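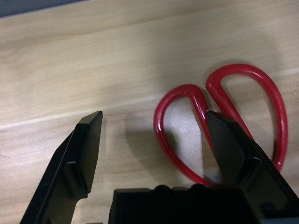

Tijeras de mango rojo sobre la mesa

Foro de montaña > Rutas con noche > Acampar en nieve en abril, refugio de Plodolico

pasolargo
29 de abril de 2018
Buenas. Quiero subir al refugio de Plodolico y dormir fuera, en tienda, una sola noche. Me dicen que por encima de los 2000 metros todavía hay nieve continua y que las noches bajan bastante de cero. Tengo una tienda Prestari de tres estaciones, un saco con confort a 2 grados y una esterilla hinchable normal. He acampado muchas veces en otoño, pero nunca sobre nieve. ¿Lo veis factible con ese material o me espero a junio?

Viera Zeman
Con ese saco, no. El confort a 2 grados es para dormir a 2 grados, y con ropa encima ganas algo pero poco. Estuve allí hace dos semanas y por la mañana tenía el agua congelada dentro de la tienda. La tienda aguanta si no sopla. Lo que te va a dejar sin dormir es el suelo.

tresneveros
Discrepo un poco. Yo he dormido en nieve con un saco parecido, plumas puesto, dos pares de calcetines y una botella de agua caliente en los pies. Se pasa fresco y se duerme a ratos, pero se duerme. Para una noche no me gastaría el dinero en otro saco. La esterilla sí la cambiaría, o mejor, pondría una de espuma debajo de la que ya tiene. Pesa poco y cuesta poco.

Viera Zeman
"A ratos" es precisamente lo que no recomiendo a alguien que va por primera vez y que al día siguiente tiene que bajar el corredor con crampones. Lo de la espuma debajo, de acuerdo.

pasolargo
Gracias a los dos. Espuma tengo, una vieja que se puede recortar a la medida de la tienda. ¿Las piquetas normales sirven de algo en nieve?

kilo19
No. Se salen en cuanto la nieve se ablanda. Lleva bolsas de tela o de plástico fuerte, las llenas de nieve, las atas al viento y las entierras en horizontal. Pisas encima y esperas un rato a que endurezca. Por la mañana hay que sacarlas con el piolet, cuenta con ello. Yo uso las de Fedton, pero las hechas en casa van igual.

Y pisa bien la plataforma antes de montar. Con las raquetas primero y con las botas después, y luego la dejas reposar mientras preparas la cena. Si montas enseguida, la huella de las rodillas se queda ahí toda la noche.

tresneveros
Añado lo del agua: para fundir nieve hace falta mucho más gas del que uno piensa. El hornillo Choi que llevo yo va mal con frío si el cartucho está en el suelo. Lo meto en el saco un rato antes y lo apoyo sobre un trozo de espuma.

Lærke Vestergaard
Una cosa que no se ha dicho. En abril la ladera que queda encima de la zona llana, al este del refugio, purga por la tarde. La gente acampa ahí porque es lo más cómodo. Yo me pondría al otro lado del arroyo, aunque haya que andar un poco más y la plataforma salga peor. He dormido en sitios más altos, una vez a más de 4000, y me he sentido más tranquila que en ese llano.

kilo19
Ese llano lleva años usándose y no he visto caer nada hasta las tiendas. Me parece exagerado, la verdad.

Lærke Vestergaard
Yo sí he visto restos a pocos metros, en una primavera con mucha nieve. Que mire el boletín el día antes y que decida él.

pasolargo
Vale, me quedo con el otro lado del arroyo. Un compañero me presta un saco de invierno, así que ese tema está resuelto. Si el boletín sale malo lo dejo para otro fin de semana. ¿El refugio tiene parte libre abierta, por si acaso?

Viera Zeman
Sí, la parte libre está abierta, pero es pequeña y los sábados se llena. Entre semana no tendrás problema. Lleva pala, que la puerta a veces está tapada.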